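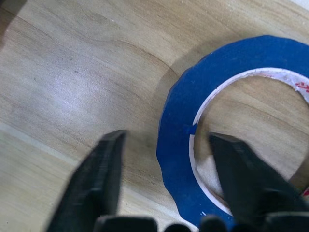

Masking tape

Masking tape, also called painter's tape, is a thin, easily torn tape with a gentle adhesive, made to be stuck down for a while and then peeled away. It is wound on a core, usually of cardboard, and sold in many widths and colours. Blue is a great favourite with decorators, as it shows up so well against pale walls and bare wood.

Uses

The classic job is covering an edge that must stay free of paint, such as a skirting board or window frame. But the tape has wandered happily into almost every other corner of the home! It labels jars and boxes, holds paper patterns on cloth, marks drilling points and keeps glued joints together while they set. Children lay out whole road networks with it on the floor.

Removal

Tape comes away most cleanly when pulled back slowly on itself, at an angle between 45 and 90 degrees. Left up too long, especially in sunshine, it can turn brittle or leave a sticky film behind – warm soapy water often shifts this.

Storage

Rolls are best kept cool and out of direct light. The sides pick up dust and small knocks, and a nicked edge tends to split as the tape unwinds. A lost end can be found by running a fingernail round the roll.

See also: Adhesive tape, Decorating, Washi tape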